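Search products Search Go
September 17, 2022 | By the Wumbei shop team
Last updated: April

Telluveo Sorting Kit, from Irel

We've wanted to carry a ready-made recycling task for a good while now, and the Telluveo kit is the one we finally settled on (after a lot of cans, believe me!). You get 2 matching bins, a roll each of red and blue marking tape, and 200 sorting runs already recorded, so you can get going the same afternoon the box arrives.

The bottle goes in the green bin and the can is still to be sorted:

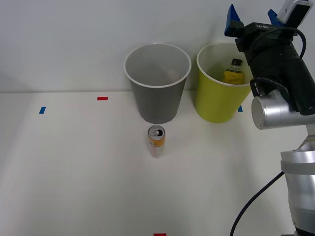
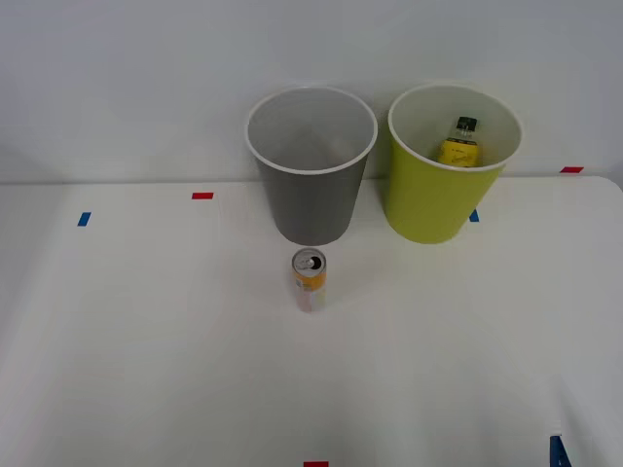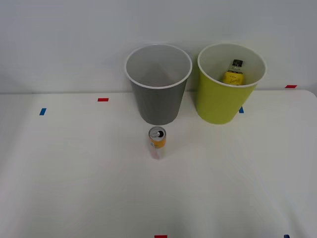
Setup is friendly, even if you've never taught an arm to pick anything up before. Lay out your tape marks first, then the bins, and take your time over it, as the sample runs do best when your table matches the printed plan. It took us 21 minutes with the plan propped up on a coffee mug. The software loads straight into Jotton, and a plain, light table suits it nicely.

Arms are sold separately, and so are the drinks, I'm afraid! Spare bins come in pairs, and orders leave our shop within 2 working days.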